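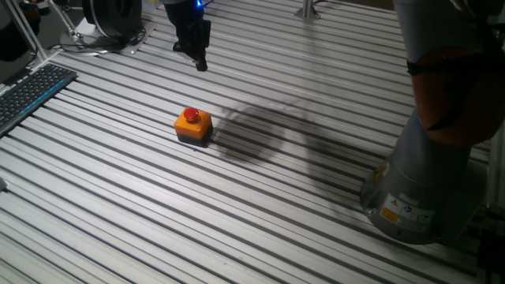 Emergency stop box on a slotted aluminum table.

Slotted table (also: T-slot table, grooved table)

Search the handbook Go

A slotted table is a work table whose top has long parallel grooves running through it, so that you can bolt things down wherever you like. I've been writing entries for this handbook for a while now and this is the one I kept putting off, mostly because I use one of these tables nearly every day and it's hard to write about something you lean your elbows on.

Contents of the entry: Build – Uses – The stop box – Care – Local names

Build

Most of the light ones are made from aluminum profiles laid side by side. Each profile is extruded, meaning the metal is pushed through a shaped opening and comes out as one long bar with the grooves already in it. The heavy ones are cast iron and you will need friends to move it. I learned on cast iron and I still like it better for drilling, but for a table that has to be shifted now and then, aluminum wins easily.

A groove in cross section usually looks like an upside-down letter T, narrow at the top and wide underneath. You slide a nut in from the end of the table (or drop one in, if it's the kind that turns and catches) and then you screw down into it from above. The nut can travel the whole length of the groove until you tighten it. Across the grooves you have less freedom, and that's what clamps and adapter plates are for.

Sizes vary a lot. The table in the Nillitwood workshop, where I do most of my work, takes 16 pieces of profile to make the top, and we keep 60 spare slot nuts in a coffee can. Don't buy nuts by eye! I did that once with a bag from Grurport and every single one was a hair too wide.

Uses

Anything that has to stay put while something else happens to it. Drill stands, vises, measuring jigs, arms, camera posts, glue-up frames. Woodworkers like them too, although a lot of them prefer a table with round holes, and I can see why – sawdust gets into a groove and packs itself in.

The stop box

Next to a powered setup there is normally an emergency stop, and the common type is a small box with a big red button on top. The button is called a mushroom button because of the wide rounded head, which you can slap with a palm or an elbow without aiming. The housing or the background behind the button is yellow by long habit, sometimes leaning pretty far toward orange, and the idea is that the red stands out from across the room. Many of these buttons stay down once they're pressed and have to be twisted or pulled to release. Letting the button back up shouldn't start anything by itself. You still have to restart on purpose.

People argue about where to put the box. Some want it screwed to the table edge, always in the same spot. Others like it loose so it can travel with whoever is working. Lempi Turunen, who taught me, was strictly a table-edge person, and she'd move your box back if you wandered off and left it in the middle. I've gone soft on this and keep mine wherever my left hand is.

Care

Brush along the grooves, never across. A stiff paintbrush works, and a vacuum with a narrow nozzle is better. Bare aluminum picks up scuffs and little specks no matter what you do, and they don't hurt anything, but a raised burr will tip whatever you set on it, so take those down with a fine file.

Local names

In our shop it's just "the rails." I've also heard "the comb" and "the radiator."

Last updated 25 Feb 2018

4 comments 2,248 views Share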